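I'd been emailing Merja Karppinen since February before I finally got myself out to Lelumville to meet her, and when I did she answered the door with one cat under her arm and another trying to climb her cardigan. "Come in quick," she said, "or we'll have three of them down the lane!"

Merja runs Skallamach, a little charity that catches, neuters and rehomes the farm cats nobody owns. She started it with her neighbour Irja Miettinen after the two of them found a litter in a grain shed. I asked how many cats they had expected to help.

"Oh, the one litter," she laughed. "Then a farmer rang. Then his brother rang. We did 40 cats that first year and I cried over most of them."

Some can't be tamed, and I hadn't understood that before (I rather thought every cat wanted a sofa). Merja put me straight. "A grown feral cat doesn't want your lap. She wants a dry barn, food at the same time each day and to be left alone. We bring her back once she's healed, and the farm agrees to feed her. The kittens are different. Get them at 7 weeks and they'll be asleep on your shoulder by the end of the month."

We moved through for coffee and Irja joined us, straight from a run to the vet in Wukard with a car full of empty carriers.

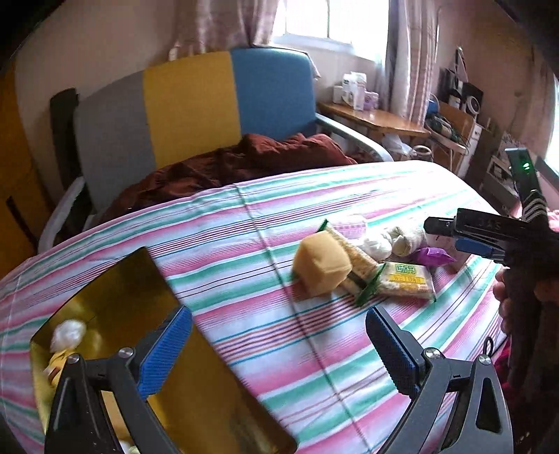
Pink and green stripes on the tablecloth.

Irja does the trapping, mostly before five in the morning, and she has strong views on bait. "Sardines. People bring me all sorts, expensive pouches, roast chicken. Sardines, and a towel over the trap the second it shuts. They go quiet in the dark."

I wanted to know about money. The vet bills came to 3,000 last winter, and Merja pulled a face when I brought it up. "The Heinonen feed shop keeps a tin on the counter for us and that pays for more than you'd think. But a bad run of cat flu and we're skint again."

Would they take on more farms? They looked at each other. Irja said yes and Merja said no, both at once, and then they had a proper argument about it while I ate the last bun. There are 12 farms on the list at the moment and two more waiting to hear back.

"We'll do them," Merja said to me at the gate, once Irja had gone to wash out the carriers. "Don't tell her yet."

Contact Skallamach | © Skallamach Cat Rescue, Lelumville | Back to top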